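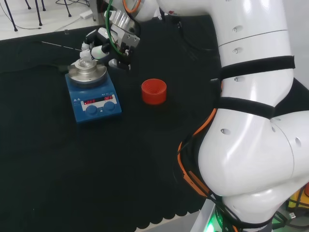 My grandmother kept her jam notebook in the drawer with the string and the birthday candles, and I've been putting off typing it up since December. Well, it's 15th June and the strawberries at Pladness are ready, so I ran out of excuses and spent most of last evening at the kitchen counter with a pot of tea, trying to read her sevens. (They look like ones. Her ones look like nothing on earth.)

What I'd forgotten is how little she wrote down. The strawberry page says "berries, sugar, lemon, till it's right," and then there's a long paragraph on who came to visit that afternoon and what they thought of the new curtains. I love her for it, but it doesn't help much when you've got a colander of fruit going soft and a husband asking when he can have the stove back.

So I called my aunt, Vija Hunt, who stood on a stool beside her for more summers than I did. Vija's advice was to let the berries sit in the sugar overnight with a plate over the bowl, and to stop stirring so much. I am a terrible stirrer! I can't leave a pot alone. She also told me to cook it in small batches, 7 cups of fruit at the very most, and I'm sure she's right, though I went a little over because the bowl was already full and I didn't want to dirty another one.
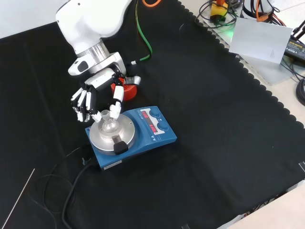 Round-bottom flask on the hotplate, with both red readouts lit.

The first batch came out runny. I poured it over ice cream and everybody was perfectly happy, so I'm calling it syrup and moving on. The second one I cooked in the wide pan instead of the deep one, with the juice of a whole lemon, and that set up beautifully — a bit darker than Grandma's, maybe, but it holds on a spoon and it tastes like her kitchen to me.

I filled 19 jars between the two batches, counting the little ones. Four are going to Vija, one's for our neighbor with the ladder, and the rest are on the cellar shelf next to last year's pickles. I still have the plum pages to type up, and there's a stain right across the middle of the first one, so if any of you cousins remember how much vinegar went in, please write to me before the plums come.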